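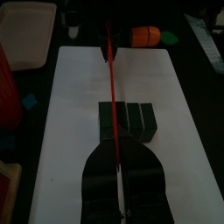 The Plain Block Comes Back, at a Price

Somewhere between the second and third toy catalog of the season I began to resent the color green. It used to be a crayon. Now it is moss, or pine, or in the case of the Dratus starter set, "forest floor," and it costs $19 more than the same cubes in red.

Blocks are having a moment, we are told. The people telling us mostly sell blocks. Tjoa, which built its name on wooden trains, has dropped half its rolling stock to make room for cubes. Plarnurau offers a subscription, so that a family can receive two more blocks every month until the family thinks to cancel. And at the top of the market is the Jostport Cabinet, 184 pieces in a fitted box, yours for $457. The box has brass corners. I checked whether it could be bought without them, and it could not.

The sales talk rests on one idea: a plain shape asks more of a child than a toy that already knows what it is. Give a kid a play carrot and you get a carrot. Give the same kid a cube and you get a loaf of bread, a bus, a bed for a mouse. I believe this, up to a point. I also remember wanting the carrot.

Man-sik Myung repairs and resells used toys out of a converted garage, and he has handled more blocks than most of the people writing about them. He isn't impressed by the revival. "They come in looking new," he told me. "That's how I know nobody played with them." The things that reach his bench chewed, chipped and glued are play food, small animals and anything with a door.

He does keep a bin of loose cubes, all makes mixed together, and sells them by the scoop. Parents sort through for matching colors. Their children take whatever is on top.

I borrowed the Dratus set and a scoop of Myung's for a couple of weeks in January and left both on the living room floor, with a tub of old play fruit nearby. My niece, who is four, lined up the green cubes in a row and announced that it was a wall. Then she put a plastic pear behind it, and the pear was in jail. The pear stayed in jail for most of the afternoon – there were visiting hours – and the cubes from the scoop became its lunch.

Was this open-ended play as described in the brochure? I suppose so. It also depended entirely on the pear, a toy with no philosophy behind it at all. Dratus does not sell fruit. Plarnurau does, but on a separate subscription.

The cubes themselves are fine. The Dratus ones have nicely eased edges and stack without wobbling. Myung's are less even, and a tower of them leans by the sixth story, to general delight. If you already own blocks, dig them out and put them near something else. If you don't, a scoop is plenty to start with, and the forest floor can wait for a sale.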